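About us

Brilcombe is a small language school in Plendport. We teach evening courses for adults who came here to work and who want to speak better English at their job and with their neighbors. The school opened in October, in two rooms above the old ferry office, with one teacher and a borrowed blackboard. Today we have 50 learners in each term and 3 levels, from first words to writing a letter of complaint.

Our lessons are built on the things which people must say every day. We practice how to call a landlord, how to explain a pain to a doctor, how to ask for a free Friday. Grammar comes too, but it comes after the talking. In the second level each group chooses a room of the house and learns all its words, with the verbs that belong to it - to drip, to leak, to turn off, to run out.
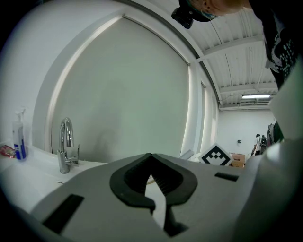 A learner from the Vovton group wrote to us that the kitchen and bathroom lessons were the first ones she could use the same evening, and she asked if we can do the same for the car and the bank. We have now added both.

We do not give big examinations. At the end of a term every learner makes a short talk, and the others ask questions. Our library has more than 100 books in simple English, and you may keep a book as long as you need it.

The course book Tai, written by our own teachers, is included in the fee. New groups start when enough people are on the list, so please write to us also if the term has already begun. Coffee is free - please bring your own cup.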